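Skalport Demonstration Data: Frequently Asked Questions

Last updated July 30, 2019

General

What is Skalport?
Skalport is a method for training manipulation policies from demonstrations recorded with hand-held grippers. No robot is present during recording. A person performs the task with the grippers, the camera on each gripper records the view over the fingers, and the gripper trajectory is recovered afterward from the video and inertial data. The resulting trajectories are used to train a visuomotor policy by behavior cloning.

How does Skalport differ from teleoperation?
In teleoperation the operator drives a robot and the robot's own joint readings become the action labels. In Skalport the labels come from the tracked motion of the hand-held device. The practical differences are speed of recording and the source of error. Teleoperation labels are kinematically valid by construction. Skalport labels have to be checked against the reach and velocity limits of the target arm before training.

What are Ristari and Brophy?
Ristari is the trajectory recovery pipeline. Brophy is the policy training code. They are versioned separately, and a Brophy checkpoint records the Ristari version that produced its data. Mixing trajectories from different major versions of Ristari in one training set is not supported.

What happened to Drandier?
Drandier was the earlier recovery pipeline, based on an external motion capture volume. It was retired in February. Old Drandier recordings can be converted, but the converter drops the inertial channel and the files are marked as legacy.

Recording

How many grippers does a demonstration use?
Bimanual tasks use 2 grippers, left and right. Single-arm tasks use one. The recording format is the same in both cases; a single-arm session leaves the second stream empty. The side assignment is stored in the session header and cannot be inferred later from the video alone.

How is finger opening measured?
From a square fiducial marker on each finger. The markers sit near the bottom of the image, and their separation is converted to an opening width using a per-device calibration. If one marker is not detected, the width is estimated from the other by assuming symmetric motion. If neither is detected, the value is interpolated, up to a limit set in the session configuration. Longer gaps cause the segment to be rejected.

Why a fisheye lens?
A wide view keeps the fingers, the object and a good deal of the background in view at the same time. Background features matter for tracking: during a grasp, the center of the image is dominated by things that move with the gripper or are moved by it, and those are poor landmarks. Images are passed to the policy without rectification. We tested rectified input and found that the stretched periphery used up resolution without improving success rate.

Does the background need to be prepared?
It needs static visual texture. A plain wall or plain cloth gives the tracker little to work with. Printed patterns, lettering or ordinary room clutter are all suitable, provided they stay still for the whole session, including the mapping pass.

What is the mapping pass?
A slow sweep of the workspace recorded before the demonstrations. Ristari builds a map from it and localizes every later demonstration in that map. Both grippers are localized in the same map, which gives their relative pose. Moving the table or the backdrop invalidates the map, and a new pass is required.

How are the two video streams synchronized?
By hardware timestamps, followed by an offset refinement step that aligns the streams using shared motion events. The residual offset is written to the session log. Sessions with a residual larger than one image interval are flagged for manual review.

Processing and training

How large is the current dataset?
The current release contains over 2000 accepted demonstrations across 4 task families. Rejected demonstrations are included in a separate archive with the rejection code attached – they are useful for testing changes to the tracker and should not be used for training.

What is the action representation?
Relative end-effector poses, expressed in the gripper frame at the time of the most recent observation, plus an absolute opening width. For bimanual tasks the relative pose between the grippers is added as an input. Absolute poses in the map frame were dropped early, as they made the policy sensitive to where the robot base was placed.

How is latency handled?
Observation latency and execution latency are measured on the target robot. At inference time, Brophy discards the actions whose timestamps have already passed and sends the remaining ones early by the execution latency. No latency compensation is applied to the training data.

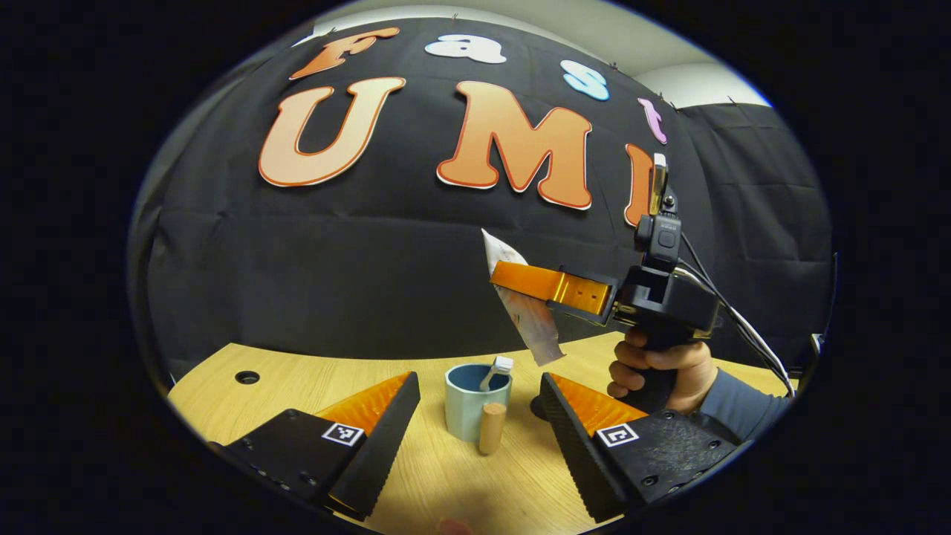

Can both grippers appear in each other's view?
They often do in bimanual tasks, and no masking of the other gripper is applied by default. The policy can use its position as a cue. The tracker treats it as a moving object and excludes its features from the map by a consistency check.

Are thin or deformable objects supported?
They can be recorded in the same way as rigid ones, since the method does not track object pose. Results are weaker. Thin material shows little contrast between the fingers, and the marker-based width is close to zero whether or not the grasp has closed on anything. We report deformable tasks separately for this reason.

Does a policy transfer to any arm?
Only if the arm carries the same fingers and the same camera in the same mounting position. The arm itself can differ, subject to the reach check. Changing the finger pads has required additional demonstrations in each case we tested.

How is success scored?
Each rollout is scored against the final-state conditions listed in the task sheet. Partial completion counts as failure in the headline figure and is broken down by stage in the appendix tables. Initial object placements are fixed in advance and shared by all the policies being compared.

Where should a tracking failure be reported?
In the Ristari issue tracker. Attach the session log, the map file and the rejection code. Reports without the map file cannot be reproduced.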